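Blog > Aviation > Regional

Monday, May 19, 2025

Quick one before my train. Gostier put its April numbers out this morning and I read them standing up, coffee in the other hand.

Seats flown, 2,637. Same month last year, 1,983. For an airline with 5 turboprops that's a real jump. Most of it is the Ojala run, which went daily in spring – I said it wouldn't last. Wrong so far.
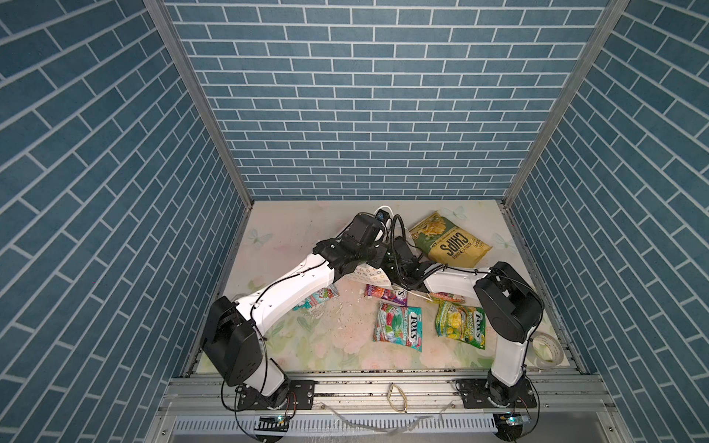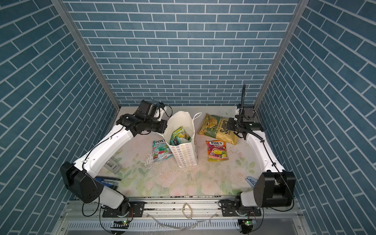
Martti Kemppainen

What I dont like is the Ilalach route. Still on the map, still two flights a week, and the load figure isn't broken out anywhere. Usually that means bad. Shuzhen Peng thinks they keep it for the mail contract and she's probably right, she generally is about freight.

Then maintenance. Tukitura has the heavy checks until next year, and the note in the back says turnaround slipped again. No number given. One airframe parked in peak season and that nice daily schedule gets thin very fast. A lease would fix it – a lease costs money they haven't got.

Fares up too. I paid 30 more for the same Friday seat than I did last fall, same row even, and the plane was full. So people are payng it.

More when the full report is up. Have to run, platform change.

Filed under: Airlines, Turboprops, Traffic results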